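**Unit 6: Reading a gripper fault**

Course notes, Tarawneh robotics lab. Bring a printed copy; there is space on the back for your own log.

The fault in this unit happened in July on the bench arm you will be using. The task was a simple sort: pick up toy vegetables and put them in a saucepan, with two bowls carried on a tracked base as the second target. Jong-dae So was running it. At 2:20 p.m. the arm stopped answering commands with the fingers closed, and the wrist servo was too hot to touch.

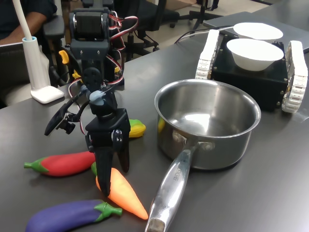
*Photo: D. Yan, Tarawneh lab*

Start with what was known. The controller log showed 50 completed picks before the stop. The last 9 had drawn more current than the ones before them. No alarm was raised, because the current limit in the Flatard driver had been left at its factory value, too high for a servo of this size. The servo sat in stall for 300 seconds before the bench was switched off by hand.

A stall means the motor is commanded to a position it cannot reach. It keeps pushing, the current stays high, and the winding heats up. With a soft toy this goes unnoticed for a long time: the toy gives a little and the error looks small.

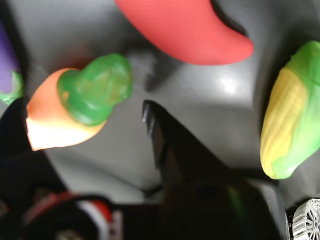 Deming Yan repeated the sort with the current printed on screen. The vegetables accounted for only part of the heating. The larger share came from a test that had been added late, in which the arm was told to grip the saucepan by its rim. The close command was the same one used for the toys, so the fingers were sent to a gap narrower than the metal between them.
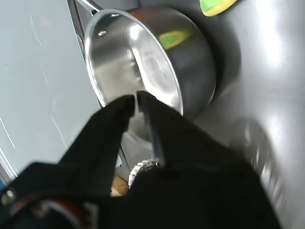
Steel does not give. The position error stayed constant and the controller answered it with full torque until the servo shut itself down. The Brullden servo does this at its own temperature limit, and it sends no message when it does.

Changes made after the fault:

- Current limit lowered in the driver, checked at each power-up
- Close command ends on current, then holds at 20 percent
- Separate grip setting for each object
- Servo temperature written to the log
- Power switch moved to the operator's side

Before you reach toward the arm, switch off its power and wait for it to settle. A servo that has shut down on heat can come back on when it cools, and it will try to finish the last command. 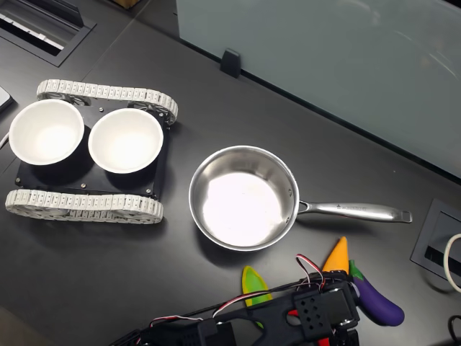 **Why not just fit a stronger servo?**

A stronger servo would stall against the rim in the same way and press harder while doing it. The command has to be corrected first.

For next session, read the Irnier log sheet and mark the first pick where you would have stopped the run.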